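4. Working Rules for Hand-Held Gripper Recording in Shared Rooms
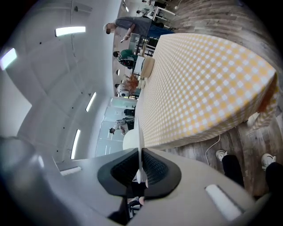 The rules in this section cover the part of the work that happens before any robot is switched on. Existing safety standards for industrial and collaborative robots deal with powered arms, guarded cells, stopping times and contact forces. A hand-held gripper has few of those hazards. A person carries it, it moves only as fast as the person does, and it stops when the person puts it down. Sites in our study had taken this to mean that no written rules were needed at all. The records we reviewed do not support that view.

We reviewed 353 recording sessions logged by three sites, which we call Erkent, Nokell and Brunner after the buildings in which they are based. Of these, 197 were recorded before the rules were introduced and the rest after. All sites used the same session log, called Droson, which stores a start time, a task name, the operator's initials, a calibration record and a free text field. The log was closed for this study on 2018-09-30. Sessions entered after that point are not counted, even where the recordings themselves were made earlier.

4.1 Scope

The rules apply to any session in which a person uses one or two hand-held grippers with a camera mounted on the tool, in a room that is not reserved for that purpose. They do not apply to teleoperation, to recordings made inside a guarded cell, or to sessions in which a powered arm is active in the same room. Where a powered arm is present but locked out, the site's own lockout procedure comes first and these rules are added to it.

"Operator" means the person holding the tool. "Monitor" means a second person who is not holding a tool and who has the authority to stop the session. "Bystander" means anyone else who could appear in the recording or who could walk into the work area. A person can be a bystander in one take and a monitor in the next, but the log must show the change.

4.2 Preparing the work area

A shared room is never fully under the control of the people recording in it. Tables are covered for other uses, chairs are pulled in and out, and cables run to wherever the nearest outlet is. Figure 1 shows conditions of this kind as seen by the camera on the right gripper: a long table with a yellow and white checked cloth, a thin white cable lying in a loose loop on the floor below the table's edge, and several people at the far end of the room. We treat these conditions as normal. The rules are written for them.

Figure 1. View from the camera on the right gripper in a shared room. The operator's feet are visible at the lower right. Face blurred for privacy.

Before the first take the monitor walks the floor on all sides of the table that the operator may use. Loose cables are moved against a wall, taped flat, or routed under the table. If a cable cannot be moved, the operator is shown where it is and the fact is entered in the free text field. The operator's eyes are on the gripper fingers during a take, and several operators told us that they stopped being aware of their feet within the first few minutes.

Tablecloths may stay on the table. A hanging hem can catch on a gripper body when the tool is raised from below the table edge, so operators are told to bring the tool in from above. If the task involves pulling or dragging an object, the cloth is clipped or removed. The choice is made once and kept for the whole session, as a change of surface halfway through makes the takes hard to compare.

Operators wear closed, flat shoes. Long sleeves are rolled or fastened at the wrist. Lanyards and badges are taken off or tucked in. These points were already common practice at Brunner and were adopted without change.

4.3 Checking the tool

Each tool is checked at the start of the session and again after any drop, however small. The check has a fixed order. The operator opens and closes the fingers fully, looks at the contact surface of each finger for tears or lifting edges, confirms that the finger mounts do not shift under light hand pressure, and wipes the lens. The operator then records a short clip of a calibration board at two distances and saves it under the session number.

Finger pads are replaced when the surface pattern is worn smooth anywhere in the contact area. Earlier drafts set a fixed replacement interval in hours. We dropped this after the first round of comments, as wear depended far more on the objects being handled than on time in use. At Nokell, where the tasks involved a lot of ceramic ware, pads lasted less than half as long as at the other two sites.

When two tools are used, left and right must be marked on the tool body and must match the entry in the log. Swapped tools were the most common error in the early sessions. In most cases the error could be corrected later from the recordings, but this took far longer than a check at the start would have taken. Spare tools are given their own labels and do not inherit the label of the tool they replace.

4.4 Bystanders and consent

Wide-angle lenses take in much more of a room than operators expect. A camera pointed down at a tabletop may also record the ceiling lights, the far wall, people working at the other end of the room, and people on the other side of a glass partition. In interviews, operators regularly underestimated how much of the room would be in view, and some were surprised to find that their own legs and shoes had been recorded.

For this reason the consent area is defined as the whole room, plus any space that can be seen from it through glass or an open door. It is not defined by the direction in which the operator plans to point the tool. A notice is placed at each entrance to the consent area before recording starts and is taken down when it ends. Notices left up permanently were found to be ignored, and the rule was changed in December to require removal.

People who work regularly in the area are asked for written consent once, and the consent is renewed every year. Visitors are told about the recording in person by the monitor. Anyone may decline. In that case the session is moved or delayed, or the person is offered another place to sit if they prefer that. The operator does not decide which of these is done.

Faces are blurred before the recordings leave the site's own storage. Automatic blurring is allowed, but it is followed by a manual check of 20 frames per recording, spread evenly over its length. The distortion near the rim of a fisheye image and the constant change in camera angle both lower the detection rate. People often appear sideways or upside down, and a detector tuned on upright faces will miss many of them. If any face is missed in the manual check, the whole recording is run again at a lower threshold and checked a second time with a different set of frames.

Screens, whiteboards and printed papers are handled in the same way as faces. Where possible they are turned away or covered before the session, which is quicker than masking them later.

4.5 Conduct during a session

The operator does not speak to bystanders while a take is running. If a bystander comes within arm's reach of the tool, the monitor calls a stop and the take is marked as interrupted. Interrupted takes are kept. Deleting them hides the rate at which interruptions occur, and that rate is one of the few direct measures of whether a room is suitable.

Continuous recording is limited to the time set in the site's own plan, which may be shorter than the rules allow but not longer. Operators change hands or rest between takes. Wrist strain was the most frequent complaint in the interviews, ahead of eye strain and back pain, and it was reported more often by those using two tools.

No take is started while another person is reaching across the table. No object is handed directly from a person to the gripper unless handover is the task being recorded and both people have been briefed.

4.6 Observed effect

Of the 156 sessions recorded under the rules, roughly one in ten had a missing or incomplete calibration record, compared with about a third of the earlier ones. Swapped tool labels fell at all three sites. The number of takes marked as interrupted went up. We believe this reflects better reporting, but the logs do not allow us to separate this from a real increase, and room use at Erkent also grew over the same period.

Preparation took longer under the rules. Most of the added time went to notices and to speaking with bystanders, and very little to the tool check. Nokell shortened the first part by booking the room under a fixed label so that regular users knew in advance when recording would take place. The other sites have not yet tried this.

Two points remain open. The rules say nothing about audio, which one site records and the others do not. They also leave the storage period for unblurred originals to each site, and the periods now in use differ too widely to be compared in a useful way. Both are being dealt with in the next revision, together with a shorter version of the tool check for sessions with a single gripper.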